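PRESS RELEASE - for use from October

Griltdale repair and reuse scheme opens its doors to old office computers

Small firms, clubs and schools in Griltdale can now hand in old desktop computers and have them stripped, checked and put back to work, under a new scheme run by Skulance with support from Atach.

The scheme is called Second Desk. It runs out of the former Maksymiv print works on the canal side of town, and takes desktops, monitors, keyboards and loose parts. No laptops for now, no printers. Drop-off is free for anyone with a Griltdale address.

Too many working machines end up in the skip, says Skulance. Office moves, a new lease, a change of software, and a whole room of computers goes out in one afternoon. Most have years left in them. Some need a part or two. The rest can be broken down for spares.

"People ring us up embarassed about how old their kit is," said Herman Wijaya, who leads the scheme for Skulance. "Bring it in anyway. An old power supply or a stick of memory might be just what the next machine on the bench is short of. We'd much sooner look at it and say no than hear it went to the tip."

Every computer gets the same treatment. Logged at the door, drive wiped or destroyed as the owner prefers, side off, parts looked over. Machines good enough to go back out are cleaned, rebuilt and given a fresh system. Those that aren't are taken apart, and anything useful goes on the spares shelf.

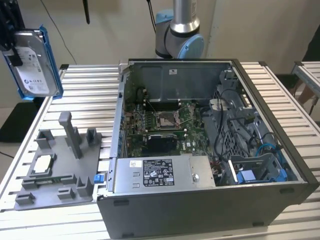
Desktop tower with the side panel off and the processor socket empty.

Rebuilt machines go first to households and groups in Griltdale that have asked for one. Applications are made through schools, libraries and advice centres, not direct. Each computer goes out with a screen, keyboard and mouse, plus a printed starter sheet in plain English. A telephone help line will run for the first 30 days after collection.

Atach is paying for the fit-out of the print works and 2 years' rent. Skulance is covering staff and running costs. Spares not needed by the scheme will be sold on a monthly parts day, with the takings going back into the workshop.

Almost 36 local firms have signed up to send their old equipment since the scheme was first talked about in the spring. More are wanted, particulary those with matching sets of machines, as these are quicker to rebuild and easier to look after in a school or library.

Evening classes too. A beginners' repair course will run over 4 evenings, covering how to open a computer safely, what the main parts do, swapping memory and drives, and finding a fault without guessing. Tools supplied. No experience needed, under-16s welcome with an adult.

"Half the battle is getting people to take the side off," said Herman Wijaya. "Once they've done that, they start asking good questions. Then they go home and fix their neighbour's."

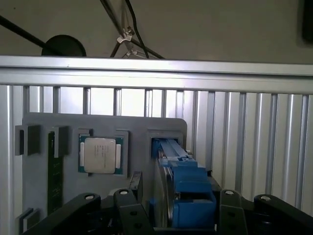 How to take part

Firms with more than a handful of machines should ring ahead so a slot can be booked at the loading door. Everyone else can turn up at the front entrance during opening hours. Leave passwords off if possible, and bring the power lead if you still have it. A receipt is given for each item, and a wipe certificate can be sent on request.

Course places are booked through the Skulance front desk. Parts day dates will be put up in the window of the print works and on the Griltdale library noticeboard.

Notes for editors

Second Desk is a Skulance project, funded in part by Atach. Herman Wijaya is available for interview, mornings best. Visits to the workshop can be arranged through the Skulance press office.

ENDS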